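The kettle evenings are back at the Ileck Street hall, and going by the turnout on the first one, plenty of people had been missing them through the long, wet summer.

For anyone new to the town, the idea is a simple one. From October until the clocks go forward again in spring, the hall opens its doors on a weekday evening and there is tea, a bit of cake and somewhere warm to sit. You don't need to book and you don't need to be any particular age. Oana Marinescu, who started the whole thing off with her neighbour Nurhan Aksoy, told us she would be happy if people came just to read the paper — and one or two of them do exactly that.
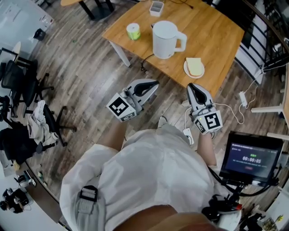

The hall has had a good deal done to it while it was shut. The old heaters have gone, the side door closes properly at last, and the kitchen has a second sink, which will please everybody who ever queued for the first. The work came to £1550, of which £600 was raised at the plant sale in the spring and £402 came from the sponsored walk. The rest was given by families on the street, and Nurhan says she is still writing the thank-you cards.
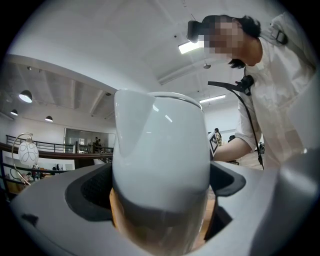

Tea is still free, as it always has been, though there is a saucer by the hatch if you would like to put something in it. Begoñe Robles is baking again this year and has promised her almond cake for the opening weeks, along with something plainer for those who can't have nuts. She would be very glad of spare cake tins, the bigger the better, and they can be left in the porch at any time.

Sointu Heinonen will be bringing her accordion along later in the month, and there is talk of a singing night before Christmas if enough people fancy it. Lifts home can be arranged for anyone who doesn't like walking back in the dark — just have a word with Oana when you arrive.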